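玩具蔬菜大整理,顺便吐槽一下我家的收纳

14 Apr 2019

赶着写,孩子午睡还有不到一个小时,想到哪写到哪。

起因是昨天晚上踩到一个假茄子。光脚。疼得我在走廊里单腿跳。然后就下决心了,今天一定要把那堆玩具水果蔬菜收拾出来,不收拾完不吃晚饭。

先交代一下背景。我们家的假蔬果来源很杂。第一批是Timmermans的那套,生日收的,带一个纸盒子,盒子第二天就烂了。后来又在Urkton的旧货市场买了一袋,散装的,称斤卖那种感觉,其实是一口价。再后来亲戚给了些,幼儿园换下来的又给了些。反正就越来越多。楼下那家Grakitz搞清仓的时候我还手贱又添了一包,416块。现在想想真的没必要。已经有三个番茄了要那么多番茄干嘛。

本来是有地方放的。最早放厨房那个抽屉,最下面一层,小孩自己能拉开。问题就是他能拉开,还能把自己手夹了。哭一场,抽屉作废。后来换成布袋子,抽绳的,挂门后面。布袋子的毛病是看不见里头有什么,每次找个胡萝卜都要整袋倒出来,倒出来就不收了。再后来是一个透明塑料箱,带盖,盖子太紧,我都要两只手掰。于是盖子永远不盖,箱子里慢慢混进积木、袜子、一把真的勺子(找了两个月的那把!!)。

所以这次的原则:不要盖子,不要抽屉,不要看不见里面的。

翻了一圈家里现成的东西,最后用的是黑色铁网篮。方格子的,敞口。本来是打算放真洋葱真土豆的,买回来一直闲着。拿来装假的正好。灰也不积,脏了直接拿到淋浴底下冲。

步骤,如果这也算步骤的话:

全部倒出来,先不分。浴缸里放温水,加一点点洗洁精,假蔬果全下去泡。木头的不能泡!木头的拿湿布擦一擦就行。我第一次整理的时候把木头西瓜也扔进去了,泡胀了,中间那条缝再也合不上。

泡的时候去找漏网的。沙发底下,冰箱和墙中间那条缝,洗衣机后面。洗衣机后面找到半个面包和一颗草莓,假的,谢天谢地。

捞出来摊在毛巾上晾。有的里面会进水,那种一捏咕叽咕叽的,要把水挤干净再晾,不然过几天倒出来的东西你不会想闻的。我去年六月就闻过一次。不说了。

晾完分三堆:留的,送的,扔的。扔的主要是裂了的和被咬过的。对,被咬过的,有牙印,老大那会儿长牙。其实有一个我没舍得扔,黄色的梨,上面四个小牙印,收到我自己的床头柜里去了。

送的装了一纸袋,放门口,周一带去幼儿园。希望他们不要嫌弃,毕竟有一部分就是他们给我的,哈哈。

留的就上桌子,再一个个进篮子。我喜欢先在桌上排一排看看,缺什么多什么一目了然。我们家柠檬系列严重过剩。黄的,橙的,还有绿的青柠。小孩倒是很喜欢,他的假餐厅里每道菜都要挤柠檬,汤里也挤,蛋糕上也挤。还有大蒜,大蒜是我个人最爱的一个,做得特别像,尖尖的,我有一次差点拿去拍。

南瓜是另一个问题。太大。一个南瓜进去篮子就满了一大块,别的都得绕着它塞。我的经验是大的先放,小的后放,小的自己会找缝掉下去。反过来的话南瓜就坐在最上头晃,一碰就滚。这么简单的道理我试了两次才想明白,困的。
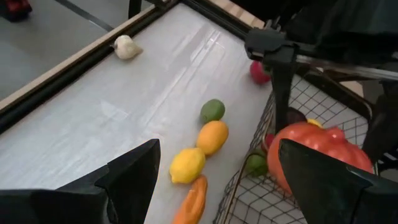 收到一半。南瓜已经占好位置了,柠檬们还在桌上排队。

最后剩下的那点是最烦的,总想着差不多了先去喝口水吧,喝完水就不想回来了。今天忍住了没喝。

长条的东西比如辣椒,我现在是竖着插在边上,横着放太占地方。不过竖着也有问题,尖的那头会从网格里戳出来一点,拎篮子的时候扎手。格子再密一点就好了。要买的话建议买格子密一点的,我这个已经买了就算了。

再说说放哪。篮子现在放在矮柜的下面一格,和小锅小铲子挨着。以前锅在客厅,菜在厨房,他做一顿假饭要来回跑十几趟,每趟路上掉一样。现在放一起了,理论上应该掉得少。理论上。

标签我没做。看别人家都贴小图片,胡萝卜贴胡萝卜,很好看,我也很羡慕,但我知道我自己,打印出来就会在打印机上躺半年。而且他现在的分类法和我的不一样。他说番茄和消防车是一家的,都是红的。那就一家吧,反正晚上我再拣出来。

有人上次留言问我那张白桌子在哪买的,顺便回一下:Flakgate的,买的时候734,后来我看到降到500,气死。优点是好擦,水彩笔印子趁早擦都能掉。缺点是白。什么都看得见。米粒,饼干渣,全看得见,逼着你擦。不过收拾小东西的时候白桌子真的方便,颜色一对比什么都找得到,以前那张深色的,茄子放上去就隐身了。

也有人问要不要一次买那种整套的玩具厨房,带收纳位的。我看过,1,000出头,收纳位就是几个小洞,能放两个鸡蛋。我觉得不如买个篮子。当然你家地方大钱也多就当我没说。

总共花了多久?不算晾的时间,一上午。中间被打断很多次,给人擦鼻涕,给人找鞋,给人讲为什么假玉米不能喂真的猫。

下次想整理的是拼图。拼图我已经怕了一年了,四盒混在一起,背面都是同一种灰。如果有人有什么好办法快点告诉我,在线等。有说在背面画记号的,一盒画圈一盒画叉那种,听起来可以,就是得先拼出来才知道哪片是哪盒的吧???死循环。

哦对了,昨天踩到的那个茄子检查过了,没事。我的脚还有点青。

听到动静了,醒了,先这样,错别字回头在改。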